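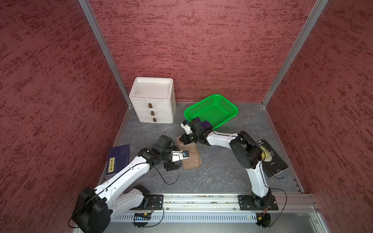

Zwei Arme, ein Handtuch und viel Geduld

Abbas Hosseinzadeh hatte mir im Mai geschrieben, ich solle mir das in der Werkstatt einmal anschauen, bevor ich wieder schlecht darüber rede. Also gut. Ich bin abends hingefahren, eigentlich nur wegen meiner Bohrmaschine, und geblieben bis halb zwölf.

Der Aufbau heißt intern Vatach, fragt mich nicht, warum. Ein Kasten mit drei dunkelroten Wänden, Aluprofile in den Ecken, vorne an der Schiene zwei Arme auf schwarzen Montageplatten. Mechanisch ist das ordentlich gemacht, da will ich gar nicht meckern. Unter der Schiene hängen dafür Platinen und Drähtchen offen herum, und wer schon einmal mit dem Ärmel an so etwas hängen geblieben ist, weiß, was ich davon halte. Ehsan Mazandarani meint, das komme alles noch in ein Gehäuse. Das hat er beim Vorgänger auch gesagt, und der ist ohne Gehäuse zerlegt worden.

Ziel der Übung: ein Handtuch falten. Dafür haben die beiden 271 Versuche aufgezeichnet, 163 davon gelten nach ihrer eigenen Strichliste als brauchbar. Was »brauchbar« heißt, habe ich dreimal gefragt und drei Antworten bekommen. Einmal reichte es, wenn das Tuch am Ende doppelt lag. Einmal mussten die Kanten halbwegs übereinander sein. Und einmal hieß es, das sehe man dann schon.

Bezahlt haben sie für die ganze Anlage bisher 3514 Euro, den Tisch nicht mitgerechnet. Ich habe das Handtuch zu Hause nebenbei beim Telefonieren gefaltet. Ja, billiges Argument, ich weiß. Abbas hat es auch nicht gelten lassen und mir einen Vortrag über weiche Materialien gehalten, der gar nicht so dumm war: Ein Holzklotz bleibt ein Holzklotz, aber ein Frotteetuch sieht nach jedem Anfassen anders aus. Der Greifer muss also jedes Mal neu herausfinden, wo eine Kante ist und ob er eine Lage erwischt oder beide.

Das ist auch der Punkt, an dem ich am längsten zugeschaut habe. Auf dem Bildschirm aus der Sicht des Handgelenks wirkt so eine Falte riesig, und man merkt schnell, wie wenig Platz die Finger haben.
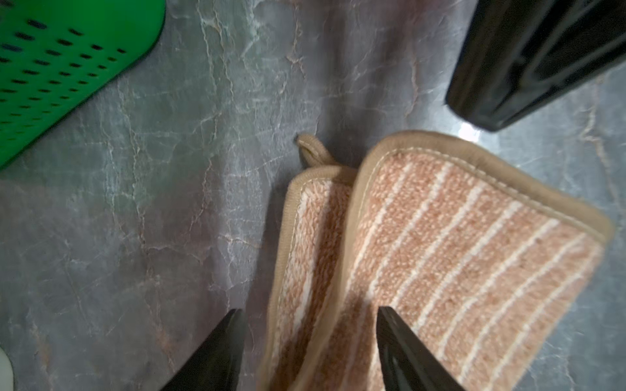 Die Greiferspitzen beiderseits der Falte, Blick vom Handgelenk aus.

Überzeugt bin ich trotzdem nicht. Meine Frage, was passiert, wenn man ein anderes Tuch hinlegt oder den grünen Korb woandershin stellt, wurde mit »müsste gehen« beantwortet. Müsste! Ehsan will als Nächstes auf 402 Aufzeichnungen kommen und dann die Beleuchtung ändern. Mir wäre es umgekehrt lieber - erst das Licht umstellen, dann weitersammeln, sonst lernt das Ding vielleicht nur diesen einen Kasten auswendig. Wir haben eine Weile darüber gestritten und es dann gelassen.

Die Bohrmaschine habe ich übrigens liegen lassen. Muss ich nächste Woche noch einmal hin.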